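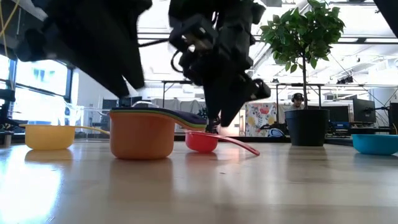 The Altmont measuring cups, partly nested, on a wooden table.

I bought the Altmont plastic cups in April to replace a metal set with bent handles. Each size has its own color, so I reach for red or yellow without reading anything. They nest well, though the long handles make a bulky stack and my drawer is shallow. Flour levels off cleanly with a knife. Turmeric left a faint stain in the yellow one after 2 washes. The slot in the red handle fits my narrow hooks. I'd buy them again.

Veikko Manninen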